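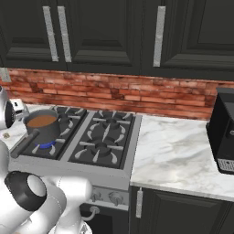 Motier Kitchen Task Suite

Overview

The Motier Kitchen Task Suite is a simulated test environment for research on household manipulation. It is supplied by Zastham to university departments, public laboratories and company research groups that need to compare control policies for a single robot arm under fixed and repeatable conditions. The suite contains 13 kitchen tasks, a library of recorded demonstrations, a scoring tool and the baseline policies described in the accompanying report by Harish Rawat.

All tasks are set in fitted kitchens with working appliances. The stove tasks use a four-burner gas range in a marble worktop, with a brick wall behind it and cupboards above. Burner flames, knob positions and the contents of pans are held as part of the simulation state and may be read by the scoring tool at any step. Policies under test receive camera images and joint readings only.

Research basis

The suite was built to examine one question: whether a policy can judge the condition of an appliance from images alone, and act on it, when the instruction leaves that condition unstated. An instruction such as "make the stove safe" requires the policy to establish which burner is lit before it selects a knob. Earlier test sets placed the burner state in the instruction itself, and results obtained on them did not carry over well to open requests.
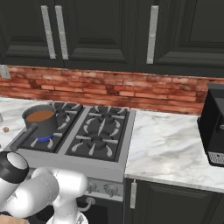
A saucepan standing on a lit front burner is among the more demanding starting conditions. The pan covers much of the burner beneath it, the flame shows only as a blue ring at the base, and the arm may hide part of the control panel from the camera. The policy must associate the flame with the correct knob while keeping clear of the handle of the pan, and any contact that moves a full pan is recorded as a fault whether or not the burner is turned off afterwards.

The library holds 2060 demonstrations, of which 504 concern the stove. Each was recorded by a trained operator and checked before release. A further 229 episodes are reserved for scoring and are not distributed with the training material.

Summary of results

Two baseline policies are supplied. Clomov is trained on single images. Vondráček is trained on short image sequences and keeps a record of the appliance state between steps. In the reported trials Vondráček completed more of the stove tasks than Clomov, and the difference was greatest where the arm passed in front of the knobs. On cupboard and drawer tasks the two policies performed alike. Neither policy dealt reliably with starting conditions in which two burners were lit.

The report treats these findings as applying to simulation only. Flame brightness, reflections from steel and the stiffness of knobs vary between real appliances, and no claim is made for performance outside the suite.

Contents of the package

Task definitions and kitchen models
Demonstration library with joint readings and camera images
Scoring tool and fault log
Trained weights for Clomov and Vondráček
Research report and operator handbook

Conditions of use

The suite is licensed to institutions. A licence covers all staff and registered students of the department named in the application, and permits publication of results provided that the version number of the suite is stated. Altered kitchen models may be used in published work if the alterations are described in full.

Scores intended for the comparison table are produced by Zastham on the reserved episodes. Applicants should send one policy per entry, together with a short account of the training data used. Entries received before the end of August will be included in the next issue of the table.

Enquiries about licences and entries should be addressed to the Motier office at Zastham. Technical questions about the stove tasks are passed to Harish Rawat.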